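Ostby Starter Recordings
README for the sample data that ships with the Ostby wrist kit

Welcome, and thank you for downloading this before you opened the zip files. Most of the questions we get at Tuddale have an answer somewhere in the next few pages, so please put the kettle on and read it through once, even if you've worked with our recordings before. A few folder names have changed.

What you have

The Ostby kit is a bolt-on package for people who already own a robot arm and would like it to pick things up and put them down in a storeroom. In the case you get the two-finger gripper, the small wrist camera, the mounting plate, the cable set and a license for Ikonen, our recording and playback program. The starter recordings are the part you're reading about now. They cost nothing extra, and you can also have them without buying the kit, if you only want to see what our wrist view looks like before you talk your boss into anything.

There are 2431 recordings in the full set. Each one is a single attempt at a single job, with the video, the gripper position and a plain text note saying what the operator had been asked to do. All video was saved at 30 frames per second. If your network is slow (ours certainly is on a Monday), there is a smaller set of 700 recordings drawn from the full one, with the same folders and the same labels, and we'd suggest that you start there.

Where it was recorded

Everything comes from our demonstration space at Skirklow. It's a working room in which we try out customer setups, and we made up our minds early on to leave it that way while recording. Storage shelves with blue bins are the main fixture. You'll find daylight on some recordings and overhead lights on others, furniture that moves from one week to the next, and floors of more than one kind.

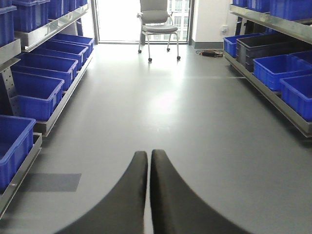 We had a good long argument over whether to tidy up first. The people who wanted a clean room had a point, as a tidy background makes for faster training and much prettier slides. In the end we went with the room as it is, and the customers who tested the July build told us they were glad of it, as their own storerooms look a lot more like ours than like a photo studio. If you do want plainer backgrounds, filter on the field called clutter and keep only the low values.

The jobs

The set is sorted into four job folders, and the names are meant to be read out loud without a dictionary.

aisle_approach
Driving up to a shelf and getting the gripper in front of the right bin. No grasping at all in this one. People tend to skip it and then come back to it, so don't throw it out to save space.

block_handling
Picking up, carrying and setting down simple solid blocks. It's the best place to begin if you're new to the gripper, and also the folder we use ourselves for checking a fresh installation.

tote_and_rack
Bins in the roller rack, recorded mostly with the fixed camera.

open_surface
Moves over flat, mostly open areas, with everyday odds and ends left lying farther off. It's for teaching the arm what to do when there isn't anything close by to grab.

A word about block_handling, as it gets the most mail. The finger position is saved as a number between 0 and 1, where 0 is fully closed and 1 is fully open. A block held between the fingers will therefore never read 0, and that is correct! Every few weeks a kind person writes to tell us that the gripper "won't close" in their copy of the data, and we're always happy to hear from them, but the fingers are stopped by the block. If you need a yes-or-no value, use the field called holding. It was filled in by a person watching the video and it's more dependable than any cutoff you might pick yourself.
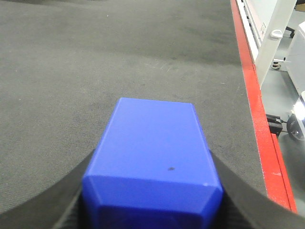 The fingers take up a fair amount of room in the wrist view. We've left them in on purpose. You can crop the lower part of the video away if your model prefers it, and Ikonen has a setting for that under View, but we've had better luck leaving it alone. With the fingers in sight, the model has something to judge distance by, and that matters a great deal in the last little bit before contact. Do try both if you have the time — our arm isn't your arm.

Small marks on the blocks and the surfaces haven't been retouched. Please don't use them as landmarks. One of our early models learned to look for a scuff, and it was wonderfully accurate until we turned the table.

The fixed camera

The kit doesn't include a fixed camera, and you can work perfectly well without one. We added the fixed views to tote_and_rack for a practical reason: with the wrist camera close to a bin, the wall of the bin can fill most of the picture and you lose track of which slot you're at. A second view from above sorts that out. Any decent webcam will do, and the arm it hangs on matters more than the camera. Get a stiff one.
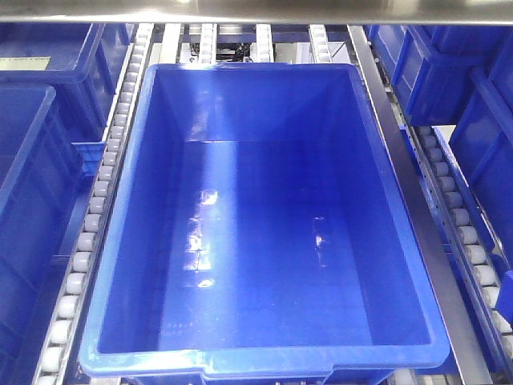

Some of the fixed-camera recordings have no robot in view for all or part of their length. They're marked arm_visible: no, and they're useful for teaching a model what the rack looks like at rest. Shiny plastic and polished metal both throw bright highlights, and these shift when the lights do, so a bin with a streak of light on its floor can fool a simple detector into thinking there's something inside. If you're building an empty-or-full check, please give this folder extra weight. It was the hardest one for us to get right, and I wouldn't say that we're completely there.

Labels, and how far to trust them

Every recording has a job label, a result label and a free note. The first two were checked by a second person. The free notes weren't, so you'll run into spelling mistakes and the occasional remark on lunch. We thought about cleaning them and then decided they're harmless.

The result label is one of done, not_done and unclear. We use unclear freely and we'd ask you not to fold it into not_done. It means that the person labeling couldn't tell from the video, and guessing on their behalf will only muddy your numbers.
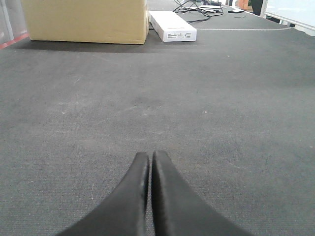 In open_surface the result label works a little differently. There's often no object to pick up, so done simply means that the gripper ended up where the note asked it to go. Lint, cables, boxes and the like don't have labels of their own. We may add those later if enough of you ask.

Known problems

In 22 recordings the wrist video runs slightly behind the gripper values. They're listed in late_video.txt and are left out of the smaller set altogether.

Reflections from windows and lamps can wash out part of the picture. We haven't corrected for it.

Blue is everywhere in this set. A model trained on these recordings alone will most likely be fonder of blue things than it should be, so if your bins are some other color, mix in recordings of your own before you judge the results. Even a short afternoon's worth helps.

The open_surface folder has no fixed views.

Using it

Unpack the zip files into one folder, open Ikonen, choose Add Library and point it at that folder. The first scan is slow and the progress bar does stick for a while near the end, so please let it finish. If you're not using Ikonen, the videos are ordinary MP4 files and the values are in ordinary CSV files, one row per frame, with the column names explained in columns.txt.

You may use the recordings for research, teaching and your own product work. You may pass them on, as long as this file goes along with them. We'd love to hear what you make of it all, good or bad, and the address for that is in contact.txt.

Last changed: 6 December 2018
Tuddale, Ostby kit team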